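机器人的脑子里在忙什么?
给小朋友讲讲看不见的软件

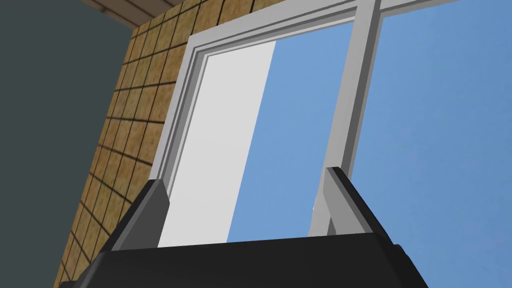 很多小朋友第一次看机器人,都会先看它的手。手很有趣,会张开,会合上。但是手自己什么都不懂。告诉手往哪里去、什么时候合上的,是软件。软件没有重量,也摸不到,可是机器人每动一下,都要先问它。

今天我们就来讲这个软件。我会用一个机器人做例子,它的名字叫戈基亚(Gokia)。它住在电脑里面的一间房子里,每天练习拿东西。

一、为什么要住在电脑里?

你玩过电脑游戏吧?游戏里有房子,有墙,有天空,可是这些东西都是电脑画出来的。戈基亚的房子也是这样。墙上的瓷砖是画的,窗户外面的蓝天也是画的。这样的地方,大人叫它“仿真环境”。“仿真”的意思就是模仿真的东西。

在仿真环境里,杯子掉下来,不用扫地。机器人撞到墙,也不会疼,更不会坏。按一下按钮,房间就回到原来的样子,它可以马上再试一次。

还有一个好处是快。真的机器人练习一个动作,要等它慢慢走过去,再慢慢走回来。电脑可以同时打开40间一样的房间,让40个戈基亚一起练习,然后把大家学到的东西放在一起。你想一想,如果有40个你一起背古诗,背完了还可以把记住的部分合起来,那多好啊。

二、看:从颜色到东西

戈基亚有一个摄像头,就是它的眼睛。可是摄像头看到的,只是很多很多小点,每个小点有一个颜色。我们把小点叫做“像素”。

你看到一片蓝色在窗框里面,马上就知道那是天。机器人不是马上知道的。它的软件要先找:哪些小点的颜色差不多?哪里颜色忽然变了?颜色忽然变的地方,常常是一个东西的边。找到了边,再看形状。又长又直的边,也许是窗框。一格一格的线,也许是瓷砖。

这一步叫“感知”。感知有时候会错。比如一块白色的板和一面白色的墙,颜色很像,软件可能以为它们是一个东西。光线变了,影子变长了,软件也可能糊涂。所以做软件的人要给它看很多图片,早上的、晚上的、近的、远的、歪的。它看得多了,错的就少一些。

另外,手离摄像头很近的时候,看起来特别大,会挡住后面的东西。你可以自己试试:把手掌放在眼睛前面,看看窗户,是不是有一部分看不见了?窗户没有变小,它只是被挡住了。软件也要学会这件事:看不见的,不等于没有。

三、想:先走哪条路?

现在戈基亚知道杯子在哪里了。它要怎么过去呢?

最短的路是直线。可是直线上面可能有一把椅子。往左边绕,也许会碰到墙。从上面过去,手臂也许不够长。软件会在心里画出很多条路,一条一条检查,把会撞到东西的都擦掉,最后在剩下的路里选一条好走的。

这一步叫“规划”。你走迷宫的时候,先用眼睛走一遍,再用铅笔画,这就是规划。

规划的时候,软件还要想到手臂的关节。你的胳膊肘不能往后弯,对不对?机器人的关节也有转不过去的方向。所以一条路看起来是空的,也不一定能用。

四、动:一点一点改

路选好了,可以动了吗?可以,但是要小心。

软件给马达发一个命令:往前走一点。然后它马上问:走到了吗?如果少走了,就再补一点。如果走多了,就退回来一点。它问得非常快,你眨一下眼睛的时间,它已经问了很多次。

这一步叫“控制”。你骑自行车的时候,车头往左歪,你就往右扶一下;往右歪了,又往左扶一下。你没有特别去想,可是你的身体一直在改。控制软件做的就是同样的事情。

戈基亚的手有2根手指。合上的时候,软件要管好用多大的力气。力气太小,杯子会滑下去。力气太大,如果拿的是纸杯,就扁了。

五、大人用的小工具

除了看、想、动,还有一种软件是给做机器人的大人用的。有一个工具叫里德比(Ridby),它像一本日记,把戈基亚每一次练习都记下来:从哪里开始,手什么时候合上,最后拿到了没有。

有一回,戈基亚连续9次都没有拿到杯子。打开日记一看,每一次它的手都停在杯子左边一点的地方。大人检查了程序,找到一个写错的数字,改好以后,再练习,手就停对了地方。找错误和改错误,英文叫debug,中文叫“调试”。写软件的人,很多时间都在做这件事。

六、从电脑里出来

在仿真房间里学会了,到真的房间里就一定会吗?不一定。

真的房间里有灰尘,桌子可能有一点斜,杯子可能有一点滑。电脑里画的东西再像,也和真的有一点不一样。所以做软件的人会故意把仿真房间变来变去:今天的墙是棕色的,明天的墙是灰色的;杯子有时候重,有时候轻。这样练出来的软件,到了新的地方不容易害怕。当然,软件不会真的害怕,我的意思是它不容易出错。

玩一玩:你来当软件

请找一个朋友,让他当机器人,把眼睛闭上。你来当软件。在桌子上放一块橡皮,地上不要有会绊倒人的东西。

规则有4条:
1. 机器人只听命令,不可以自己猜。
2. 软件只能说“往前”“往后”“往左”“往右”“往上”“往下”“张开”“合上”和“停”。
3. 每个命令只走一小步。
4. 拿到橡皮以后,两个人交换。

玩的时候,你会发现自己常常要说“再往左一点,哎呀,多了”。这就是控制。如果你在开始以前先想好怎么绕过椅子,那就是规划。

小词典

仿真:用电脑模仿真的地方和真的东西。
像素:图片里的小点,每个小点有一个颜色。
感知:从图片里找出有什么东西、在哪里。
规划:动之前先选好路。
控制:一边动,一边检查和修改。
调试:找到程序里的错误,把它改好。

2026年3月5日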